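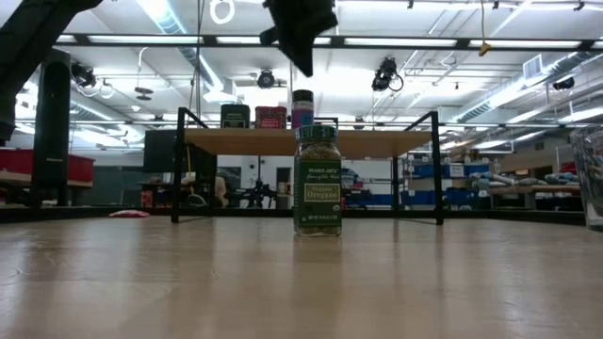 Can a Machine Put Away the Groceries Yet?
Kitchen and Workshop Tips
August 11, 2019

Readers keep asking whether it is worth waiting for a robot before fixing up a messy pantry. Don't wait. A floor vacuum that runs by itself is a fair purchase for some homes, and a dishwasher has been a good one for decades. Picking up a jar of oregano and setting it on a shelf next to a couple of boxes is still hard for a machine, and it will be for a while.

What machines handle now

Flat floors with the cords picked up. Lawns with a clear border. Washing and drying, as long as a person does the loading, sorting and folding. On a shop floor, the jobs that go well are the ones where the same part arrives in the same place every time. Moving full cartons from a belt to a pallet is a good example. A home kitchen has almost none of that.

What they don't handle

Small glass jars. Clear glass is difficult for many cameras, and a shiny tabletop adds a reflection. A jar also has to be held firmly enough not to slip and gently enough not to be knocked over when it is let go.

Soft packages. A bag of rice changes shape when you grab it.

Crowded shelves. A hand can slide in between two boxes and nudge one over. A gripper needs room on each side of whatever it is holding, and low shelves with a second level on top are the worst for this.

Screw lids. Getting the lid off takes one hand on the jar and one on the lid, or a clamp. Getting it back on without crossing the threads takes some feel.

We tried the Leltix counter arm in January on a loan. It was given one cabinet and 100 tries at moving a spice jar from the table to the shelf. It managed 86. That sounds better than it is. If you cook every day you would be picking oregano off the floor before the week was out, and each try took longer than doing it by hand. The Bandier unit has a softer grip and was kinder to the boxes, but it could not get a jar out from behind another jar.

Tips that help either way

These are worth doing for your own sake. They also happen to be the things that would make the work easier for a machine later on.

Keep spices one row deep. If you have more than one row, put in a riser. A plain plank on short legs is fine. Jars go underneath or in front, boxes and tall canisters on top. Measure your tallest jar with its lid on before you buy or build, and leave two fingers of space above it.

Turn labels to the front. Dried oregano, marjoram and thyme look much the same through the glass, and a label facing the wall costs you a sniff test every time.

If you refill jars, take off the old label or cover it. Write the month you filled it on the bottom with a grease pencil.

Stick to one or two jar sizes. Odd shapes waste shelf space and tip more easily. Square jars pack tighter than round ones but are harder to grab from the middle of a row.

Store dried herbs away from the stove. Heat and light take the flavor out. Rub a pinch between your fingers, and if you can't smell it, replace it.

Wipe the shelf with a barely damp cloth and let it dry before the jars go back. Standing water will get under the finish on a wooden shelf.

In the workshop

The same goes for screws and fittings. Use bins of one size on open metal shelving, with a label on the front of each. Kleinschmidt makes a stacking bin that holds up well, and the label slot takes an ordinary index card cut in half. One reader's shop went from mixed coffee cans to 254 labeled bins over a winter and reports far fewer trips to the hardware store. Start with the sizes you use most and leave the odds and ends for last.

Should you buy one?

For most homes, no. The cheapest arm we would consider using near glass is the Lornuteo, at roughly $400 for the bare kit, and that leaves you to mount it, wire it and teach it every move. As a hobby it is reasonable. As kitchen help it is slower than a ten-year-old.

Put the money into shelving and decent bins. If you already own an arm, practice with a plastic jar with the lid taped on, and fill it with dry rice to give it some weight. Keep pets and children out of reach while it runs, and unplug it when you leave the room.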